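Section 4: Setting up scheduled collection of locked paper consoles

This section covers placing your Stelo consoles, registering them with the depot, and preparing for the first collection. Read it through once before you begin. You will need the site key envelope, the console labels and the name of the person who will sign for each pickup.

4.1 Before you start

The standard office package contains three consoles and one spare liner bag per console. If anything is missing, call the Budthorpe depot before you put any paper in. A console that has not been registered will not be on the driver's list and will be left where it is.

Choose one site contact and one alternate. Both names go on the Amell account form. The driver can release a certificate only to one of these two people, so pick staff who are normally in the building on collection day.

4.2 Placing the consoles

1. Pick a spot that staff pass in the course of the day. Consoles placed next to printers and copiers fill at a steady rate. Consoles in storage rooms tend to be forgotten.

2. Check the floor. The console has four fixed feet and must stand level, or the door will bind against the lock plate.

3. Leave enough room in front for the door to swing fully open.

4. Push the back of the console against a wall. If the wall is tiled, use the adhesive pads from the parts bag and do not drill.

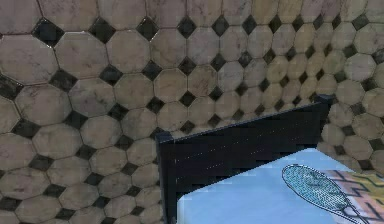

5. Attach the label to the front, above the slot. Write the console number on the site sheet next to the room name.

6. Lock the door and pull on it to test the lock. Return the key to the envelope.

CAUTION: Do not place a console in a stairwell, across a fire exit or in front of an electrical panel. The driver will not service a console in any of these places.

4.3 Registering the site

1. Sign in to your Amell account and open the Sites page.

2. Select Add Site and enter the street address the driver will use. If deliveries come to a different door, enter that address.

3. Enter each console number from the site sheet.

4. Choose a collection interval. The default is every 18 working days. Offices that handle payroll or patient records usually pick a shorter one.

5. Enter the site contact and the alternate. Use full names as they appear on a photo ID -- for example, Filipa Valente or Arnaldo Cordeiro, not initials.

6. Select Save. The depot will confirm the site by email. Print the confirmation and keep it with the key envelope.

Note: If you change the site contact later, the change takes effect after the next collection. Tell the outgoing contact to stay available until then.

4.4 What can go in

Paper of any color, envelopes with windows, file folders, and paper with staples or small clips can all go through the slot. Remove large binder clips and the metal parts of hanging files. Ring binders, laminated sheets and bubble mailers must be kept out.

Hard drives, memory sticks and ID badges are handled under the Paiva media service, which has its own sealed box and its own paperwork. See Section 7.

CAUTION: Do not reach into the slot to get back a document. If something was put in by mistake, ask the site contact to open the console with the key and record the opening on the site sheet.

4.5 First collection

1. Unlock the route to each console before the driver is due. If a room has an alarm, turn it off.

2. Meet the driver at the entrance and check the badge number against the confirmation email.

3. Walk with the driver to each console. The driver opens it, ties the liner bag, fits an empty one and relocks the door.

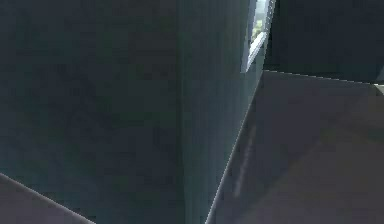
Wall column or corner and window opening

4. Check that the number of bags on the driver's handheld matches your site sheet -- then sign.

5. File the collection receipt. The certificate of destruction follows by email within five working days. The receipt alone is not proof of destruction.

If a collection is missed, call the depot the same day. Missed Wednesday routes are normally made up before the weekend. Do not move full bags into a hallway to wait for the driver.

4.6 If a console fills early

Stop using it and cover the slot with the red card from the parts bag. Request an extra pickup from the Sites page, or send staff to the next nearest console. If this happens at two collections in a row, shorten the interval or order another console.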